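Curngate Forum > Software > Perception and Planning
Thread: Cup pose drifts when the stuff inside sticks out

flonska_dev
January 5, 2022
Running the Furier tracker on wrist fisheye footage, cup with a toothbrush and toothpaste in it, coaster next to it. Goal is put cup on coaster. The pose estimate for the cup is fine from far off, then goes bad close in. Up close the brush and the tube take up more pixels than the rim does and the fit walks toward the tube. I get 13 mm of sideways error right when the planner needs it most. Undistort is on, intrinsics redone.

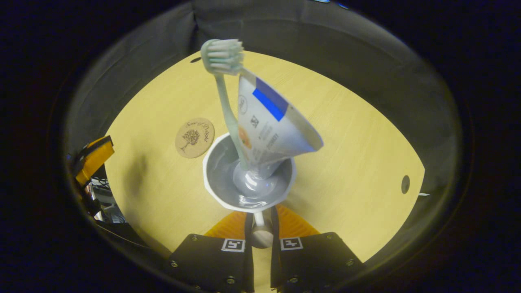
oddbolt: Are you masking before the fit or fitting on the whole blob? Sounds like whole blob.

flonska_dev
Whole blob. Segmenter gives me one mask for cup + brush + tube. Tried splitting them, it keeps cutting the cup wall along the edge of the tube. White on white.

kettle9
Then dont split by color. Fit an ellipse to the rim only, throw out anything above it. Works for me on mugs.

oddbolt
Rim isn't round on that one, looks faceted. Ellipse will be ok-ish but your yaw means nothing.

kettle9
Who needs yaw on a cup?

oddbolt
The grasp planner does if it thinks there are flats. Check your config, Abella turns symmetry off by default in the version I have.

flonska_dev
huh. symmetry was off. Turned it on, yaw stopped flipping, sideways error still there. Progress I guess.

ramp_down
Different take. Stop estimating pose close in at all. Lock the last good estimate when you're far enough out, go the rest on wrist odometry. We did this with a 349 frame test set and it beat every close range fit we had. Boring but it works.

kettle9
Disagree hard. If anything bumps the cup after the lock you're placing on a memory. Also with two grippers around one table, one of them WILL bump it.

ramp_down
Fine, so watch for motion and unlock. Not that hard.

kettle9
"Not that hard" is how I lost most of February last year.

flonska_dev
Second view might settle it. The other wrist gets the cup from the side, coaster too, wall of the cup is in view there. Haven't fused the two yet, clocks were off.

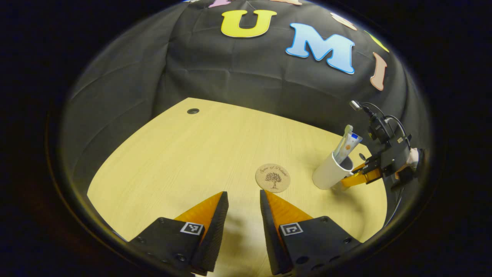
Second wrist view: coaster near the middle, cup to the right, other gripper close to its base.

oddbolt
Use that. Side of the cup gives you an axis, axis plus table plane gives you the base point. Base point is what you want for placing anyway, the rim was never the right target.

ramp_down
Only if the other gripper isn't covering the base. Orange pad is right down by it. You'll lose the contact line as soon as it closes.

oddbolt
So weight it. Per view visibility score, drop the view when the base is hidden. The tags on the fingers give you where the jaws are, project them into the mask and you know what's covered.

flonska_dev
Ok that I can do today. What about the coaster? Tracker likes to lock on to the tree print and ignore the outline.

kettle9
Good, let it. Print gives you more texture than a plain disc edge on a light table. Just calibrate the offset from print to center, one time.

ramp_down
Or use the outline. Print goes away the second the cup is over it.

kettle9
So does half the outline lol

flonska_dev
Update. Fixed the clock offset (680 ms, embarassing), fused both views with oddbolt's weighting, reran all 3425 frames. Sideways error is down to 4 mm on the close ones. Still a few bad jumps, all of them when the view switches from one wrist to the other. Going to try blending across the switch, will post the config if it holds.

ramp_down
Try the lock just for those frames.

flonska_dev
yeah yeah. Queued it as a seperate run.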